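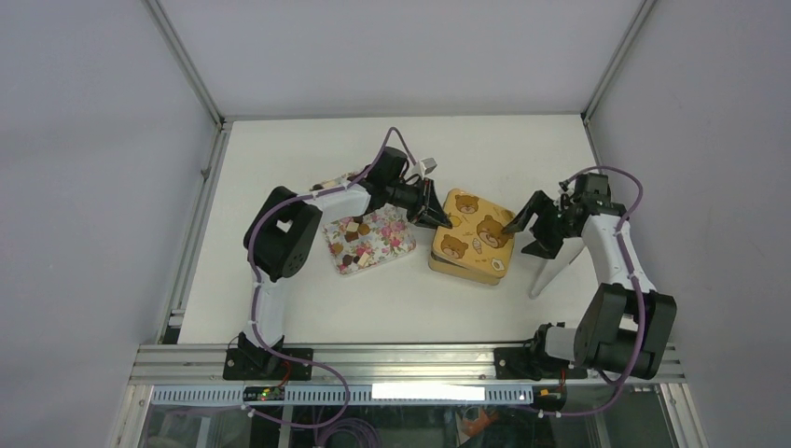
## Re-tying the purple cable on the Grokholm cell

Do this every 3,000 cycles, or when Eustaquio starts sighing at it.

1. Park both arms, cut power at the wall and wait 4 minutes. The manual says one. The manual has never met our power supply.
2. Snip the old white ties on the left arm, working from the elbow toward the rail. Cut the tie. The purple thing is the cable.
3. Bend the elbow fully by hand and leave enough slack for a lazy loop over it. Tight looks tidier and lasts until April.
4. Fit new ties, snug enough that they still turn under a finger.
5. Give the right arm the same wide loop, then drop the cable below the rail.
6. Power up and jog each joint at 40 percent, 3 times. Listen for ticking.

If it ticks, go back to step 3.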